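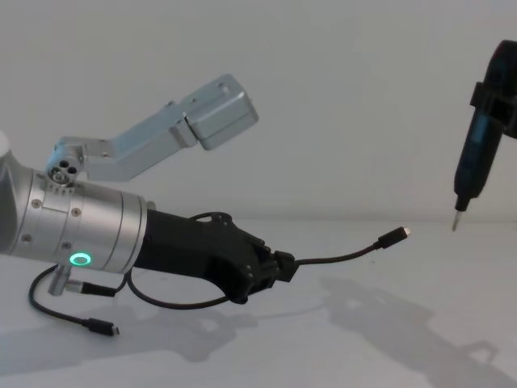
4.2 Cables and connector ends

Cables were the hardest category to code. Mugs, pens, chargers (the brick part) all have an obvious shape and an obvious edge. A cable doesn't. It loops under things, goes behind things, and the only part most people can name is the end. So the unit of coding is the connector end, with the cable body recorded separately as straight, curved, looped or tangled.

The full set has 3,067 coded items from 37 desks, all at the Finden office. Laptop and phone cables only; mains leads are in 4.3. Coding by Younis and Khurana, disagreements went to Tveit.

Ends first. USB-C was the easiest to recognize when the metal tip was showing and the worst when it wasnt. Black plug, black cable, and from the back it could be almost anything. Coders were told to write "unknown" if the tip was hidden -- no guessing from the plug body. Early sheets ignored this and had to be redone.

Figure 3 is a typical case of two black cables with the same kind of end. One connector is up off the table with its cable in a gentle curve, the other lies on the table toward the lower left, and its cable goes up in a loose loop. Both tips are silver and both point right. Coded as curved and looped, in that order. There is more black wiring close by, including another plug on a short cable, and that part was coded as tangled. The first draft of the codebook had no rule for a plug that is already seated in something, so Khurana added "attached" as a fourth position next to flat, hanging and raised.

Color gave less help than expected. Most desks had black cables and people told us they buy the same ones again out of habit. Hunt's suggestion was to follow each cable by hand from end to end before writing anything down. Slow, but it worked better than looking, and we kept it for the last 19 desks. The earlier desks were not recoded, see Limitations.

Time limit per desk was 60 minutes including setup. Tangled groups used up most of that. Where a group could not be separated in time it was entered as one item with a note of the visible ends, which means the tangled count is low and the number of cables per desk is too. Bhatia's spreadsheet (Appendix B) lists these entries seperately.

One naming point. Owners said "charger", "cord", "wire" and "the phone thing" for the same object, sometimes within one interview. We use cable for the flexible part and connector for the end, and leave the owners' words alone in quotes.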